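Home Visits Workshops Markets Archive Contact

Jatholm Open Houses: an afternoon at Lilanora

Filed under: Visits, Small sellers, Jatholm

Jatholm holds its open houses in December, when people who run small businesses from home let visitors in for the afternoon. I went to four of them and spent the longest at Lilanora, which sells secondhand hair clips, costume jewelry and watches in mixed sets. It is up the hill behind the old Kaimal store. Parking is on the street and fills early, so I walked up from the bus stop.

Mehrangiz Hassanpour started Lilanora nine years ago with a bag of bracelets from a yard sale. She now handles about 2,000 pieces a year. Most arrive in job lots from house clearances and a few come from parents whose children have outgrown them. Her husband, Shahram Mousavi, does the labels and the mailing.

Stock lives in shoeboxes in the hall. The sorting is done on a bed in the back bedroom, on a bedspread with big roses on it. Mehrangiz tried the dining table for a year and gave it up, as beads rolled off it and under the radiator. A soft cover keeps them where they land. Each lot goes into a shallow box with pink sides and a white inside, and a lot is always a mix. The one being worked on when I came in had children's hair things in with a wristwatch and a dark beaded bracelet.

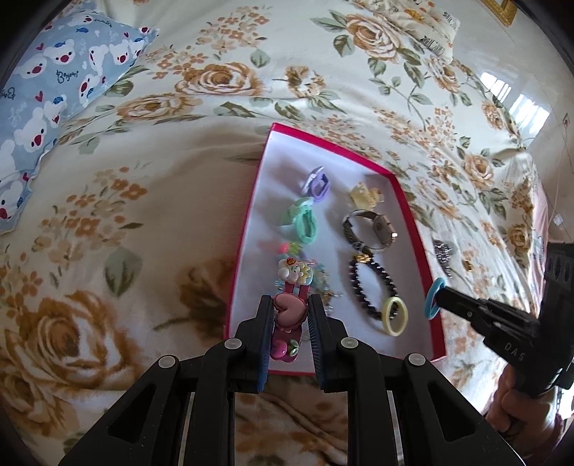 How a lot gets sorted

Everything comes out of the bag and into the box first. Nothing is priced at that stage. Mehrangiz looks for broken catches and missing beads, then takes out whatever doesn't suit the rest of the set and lays it on the cover. Clips with a puffy heart or a cartoon face usually go to the children's sets, which sell at school fairs in Basthorpe. Plain elastics and bangles can go either way.

Chains are the slow part. They come tangled, and she leaves them in a heap on the bed until the rest of the lot is done, then works on them with two pins and a dab of oil. A bad one can take her half an hour. Shahram would throw the worst ones out, and they have clearly had this conversation before. 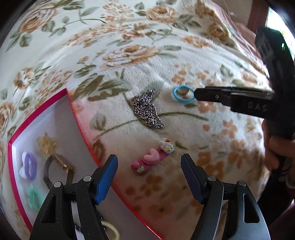

Watches are kept in the mix even if they have stopped. Buyers like finding one, and a new battery is cheap. Davoud Azimi, who repairs clocks two streets away and was also open that afternoon, takes a look at any that seem worth it. He charges her by the box and not by the watch.

A finished set is weighed, listed on a slip and priced. The small ones are $29. She has sold sets to a dance school and to a theater group that wanted 500 pieces of "anything shiny" in a week, which they managed by borrowing stock from a stall at the Basthorpe market.

I asked how she decides what goes with what. Mostly by color, she said, and then she moved a few things and changed her mind. Pale greens and purples get put near each other, and dark beads go in to give the eye somewhere to rest. I would have mixed them up more — but then I don't sell them.

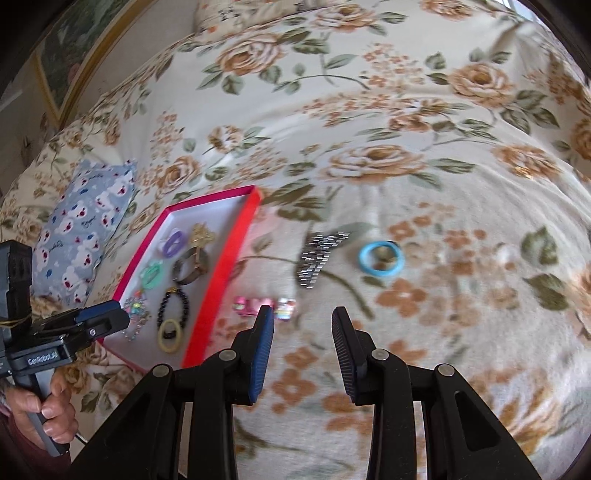 The box with the watch, the black beads and the pale-yellow hair tie.

Tea was in the kitchen, with date cookies. There were perhaps too many of us for the back bedroom by three o'clock, and a one-way route around the upstairs would help next time. The hall is narrow and the shoeboxes make it narrower.

Entry was free. Lilanora will open again in the spring, and sets can be collected from the house by arrangement. Bring cash, as the card reader doesn't get a signal upstairs.

Comments (3)

Joanne Bloxham
We went at two and it was already packed. My daughter came home with a children's set and has worn all of it at once. Does anyone know if they take donations? I have a drawer full of old clips.

Bahman Sadeghi
Joanne, they do. Leave them in a bag at the side door with your name on it. They don't want pierced earrings.

Joanne Bloxham
Thanks, will drop them off.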